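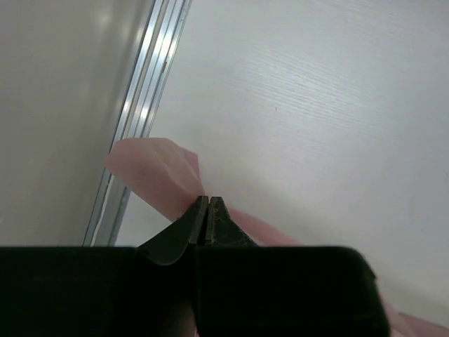 *A black gripper with two tapered fingertips that meet at a point.*

The players at Bimcombe start arriving at the rink a little after six in the morning, when the lot is still dark and the only light comes from the Zamboni door. Most of them have jobs to get to by nine. The ice is cheaper before seven, and the team has never had the money to skate at any other time.

Bimcombe plays in the second tier of the regional women's league, a level that gets two paragraphs in the local paper when somebody wins a title. Nobody on the roster is paid. Players buy their own sticks and split gas on road trips, and until this winter they washed their own practice jerseys at home.

Their captain is Ayane Ogura, a left-shot defender who is 31 and missed all of last season with a torn ligament in her right knee. She was hurt in a March playoff game at Hoton, on a routine play behind her own net. She turned to go up the boards, caught a rut, and went down with no one near her.

"I got up and finished the shift," Ogura said. "Then I sat on the bench and told our trainer I couldn't feel where my foot was. That was the last time I skated for eight months."

She had surgery in April. The first weeks were spent on a couch in her sister's apartment, with a brace locked straight and a bag of frozen corn she refroze until the label came off. By summer she was riding a stationary bike. In September she came back to the rink and stood behind the bench in a winter coat, working the defense door.

The team lost nine of its first twelve games without her. Two other defenders had moved away for work, and head coach Naveen Dwivedi was left with four, one of whom had been a winger since grade school.

Dwivedi, who teaches middle school math, has coached Bimcombe for six seasons. He doesn't raise his voice much. His practices are built around short, repeated drills on half the ice, partly by choice and partly because a figure skating club has the other half until a quarter to seven.

"We do breakouts until they're sick of me," he said. "If you can get the puck out of your end in under five seconds, you can play with anybody in this league. If you can't, it doesn't matter how well you shoot."

The breakout was the problem last season. Bimcombe gave up more goals than any team but Lahtinen, and by Dwivedi's own reading of the video, most of them began with a puck that should have been out of the zone already. He would pause the video on his laptop in the locker room and ask the players where the open pass was. Ogura usually knew, but she wasn't allowed to answer.

"He told me I had to let them find it," she said. "I hated that. I think he was right, but I hated it."

She was cleared for contact in November and dressed for the first time against Brullside, in front of some 750 people. That is a large crowd for this league. Brullside draws well because it has the only covered rink in its county and because the boys' team plays right after. Ogura wore a brace under her sock and was told to expect ten minutes of ice time.

She played 20. One defender left in the first period with a cut chin, and Dwivedi was short again. Late in the second, with the score tied, Ogura went back for a puck in nearly the same spot where she had been hurt in Hoton. A Brullside forward was a stride behind her. She took a look over her left shoulder, stopped hard, and sent the puck the other way around the net to her partner. It was out of the zone before the forward had turned.

Bimcombe lost in overtime, 3-2. The breakouts were better, though, and they stayed better. Over the next two months the team won seven times and climbed to fifth in a ten-team table. The top six make the playoffs.

Ogura's own numbers are small. She had one goal through the end of January, an empty-netter from her own blue line that she describes as a clearing attempt. She plays on the penalty kill and takes no shifts on the power play. Her knee swells after back-to-back games, and on those nights she skips the team meal and goes home to put it up.

Her teammates say the difference is mostly in how much she talks. From the stands you can hear her on nearly every shift, calling "wheel" or "reverse" or simply a first name. The younger defenders have started doing it too. One of them, a college freshman in her first year with the club, has lost her voice twice.

There have been changes off the ice as well. A parts distributor in town agreed to pay for a second hour of ice each week, at seven in the evening, and the rink let the team have an old storage room next to the compressor. It has hooks, two benches, and a washing machine that came with the building. It also smells of ammonia when the wind is wrong.

The last month of the schedule isn't kind. Bimcombe has to play at Lahtinen, which has improved a lot since the holidays, and then goes back to Hoton for the first time since Ogura's injury. The bus leaves at noon and the drive takes three hours if the pass is clear.

Ogura said she hasn't thought much about the building. She has thought about the ice, which is always soft at the end the visitors defend twice.

"I told Naveen somebody should walk out there and look at it during warmups," she said. "He said, fine, you look at it."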